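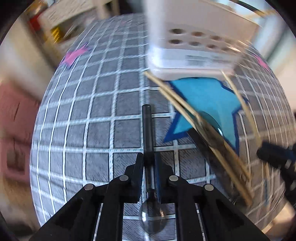 Black rod standing upright, small clear lens, grid mat

Tosness Jaw and Teeth List
Message 3288
Subject: Re: Soft guard or hard guard? (and does the plan pay)

Hello all,

Friday evening and I've finally got a cup of tea and a bit of peace, so I'm going to answer this properly. I saw it come in at the start of the week and kept composing replies in my head in the shower, so apologies if it comes out long!

I've been a grinder for as long as I can remember. My sister used to throw a slipper at me when we shared a room. I've had the soft kind of guard, I've had the hard kind, I've had one of those boil-it-in-a-mug things from the chemist, and for most of one winter I had nothing at all, which I wouldn't recommend (cracked molar, crown, the lot). So this is all one person's mouth, and yours may be quite different. I'm not a dentist. I just have opinions.

First the soft one. It's lovely to put in. If you've never worn anything in your mouth at night then it's the gentle way to begin, a bit like wearing a wine gum. The trouble for me was that I chewed it. My jaw seemed to decide it was food. I'd wake up with the muscles at the side of my face aching more than before, and there were little dents all along the back where I'd been working away at it. The hygienist held it up to the light and pulled a face. Some people get on with a soft one for years, and my neighbour swears by hers, but she's more of a clencher than a grinder and I do think that makes a difference.

The chemist's one I'll mention only because somebody always asks. I boiled it, I bit it, I gagged, I cut the ends down with nail scissors and then it wouldn't stay on. I kept it in the drawer for a bit in case I felt braver. If you're waiting for an appointment and your teeth are really sore it may be worth a go, but ask your dentist first, especially if you've got crowns or a bridge or anything wobbly.

Now the hard one, which is what I wear now. Mine is the Iltex, the clear one, and it was made from a proper impression (the tray with the pink putty, breathe through your nose and think of something else). It's 2 millimetres thick, and I had imagined something like a rugby player's gumshield, so I was pleasantly surprised. The first week was horrid, I won't pretend otherwise. I dribbled. I lisped at the cat. My front teeth felt tight every morning for the first few minutes after I took it out, and I rang the surgery in a bit of a flap about that. They said to give it a little time and to come back if it got worse or if my bite still felt odd by lunch. It settled. By week six I'd stopped noticing it and was sleeping right through.

The thing I'd really press on you is the second visit. When you pick the guard up they should check it in your mouth with that coloured paper you bite on, and shave down any high spots. Mine was fine at the fitting, but then I found I was hitting it harder on the left, and I very nearly put up with it because I didn't want to be a nuisance. Don't do that! I went back, it took no time at all, and it was like a different guard afterwards. They didn't charge me for it either, though do ask about that before you agree to anything. 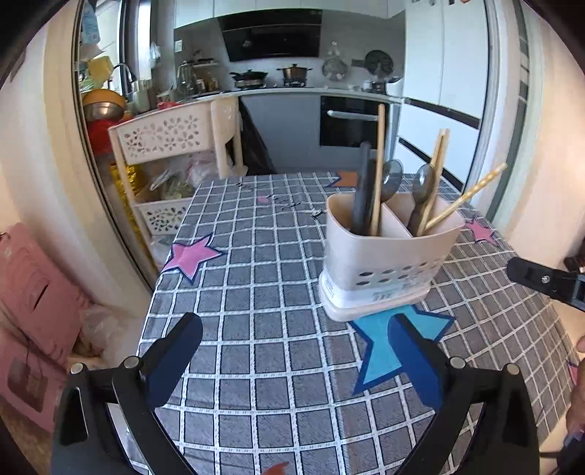 On to cleaning, as you asked. Cold or lukewarm water and a soft brush, one you keep just for that. No hot water, it can warp. I used ordinary toothpaste on my first one and it went cloudy and started to smell (like a vase, if you see what I mean), and the hygienist said the paste was too scratchy for it. A drop of plain washing-up liquid does the job, rinsed off very well. Once a week or so I soak it in one of those fizzy tablets. Then let it dry in the air before you shut the box. And keep the box away from the dog. I speak from bitter experience there, although in my case it was my son's dog and he did at least pay for the replacement.

Money. You said you'd been quoted £200, and I know that made you sit down. It was the same figure for mine. Whether the plan pays is the bit I can only half answer. I'm on the Urau plan as well, the middle level, and they did pay something towards it, but only after I'd sent the form back a second time. What they wanted was a line from the dentist saying the guard was needed because of wear to the teeth. The first time I'd only sent the receipt, and it came back with a very polite letter that told me nothing. So before you leave the surgery, ask them to write it down for you there and then. And look at your own booklet, as I've no idea whether your level is the same as mine and they may well have changed things since I claimed.

As for where to go, I've only been to the Essien practice, so I can't compare. They've been kind to me. The parking is dreadful and the waiting room is always boiling, but the dentist I see explains things while she's doing them, and I like that. The bus from the harbour stops nearly outside. If anybody on the list goes elsewhere in Tosness and is happy, please do speak up, I know there are people here who'd like more choice.

A few odds and ends that helped me besides the guard. I stopped having coffee after lunch. I put a warm flannel on my jaw before bed, which may do nothing whatever but feels wonderful. And I've got a sticker on the kitchen clock, just a plain green dot, and when I see it I check whether my teeth are touching. They usually are! Lips together, teeth apart is what I was taught. You'd be amazed how much clenching goes on while you're peeling potatoes or filling in a form. Half my trouble was in the daytime and I'd been blaming it all on the nights.

One more thing and then I'll stop. You mentioned the clicking and that your jaw caught once when you yawned. Please tell the dentist about that when you go, even if it hasn't happened again. It might be nothing much, mine clicks like a biro and they're not bothered, but catching or sticking is something they'll want to know about before they choose a guard for you. If it ever properly locks, ring them straight away and don't wait for the appointment.

Do let us know how you get on. And if you go for the soft one and love it, I'd like to hear that too.

Best wishes,
the slipper's target

----- Earlier message -----
Subject: Soft guard or hard guard? (and does the plan pay)

Hi everyone, I've been reading the list since May but this is my first time posting, so be gentle.

My dentist says I'm grinding at night and that the edges of my front teeth are getting flat. I had no idea. I do wake up with a headache most mornings but I'd put that down to my pillow. My jaw has started to click on one side too, and it sort of caught when I yawned the other day, just the once.

She's offered me a soft guard or a hard one and said to go away and think about it. The hard one is £200 and I nearly fell off the chair. The soft one is cheaper but she said it might not last. Has anyone here had both? Is the hard one awful to sleep in? I'm a side sleeper and I'm worried I'll just spit it out.

Also how do you keep them clean, and is anybody else with Urau and have they paid for one? I tried ringing but gave up in the queue.

Thanks so much, I feel better just knowing there's a list for this!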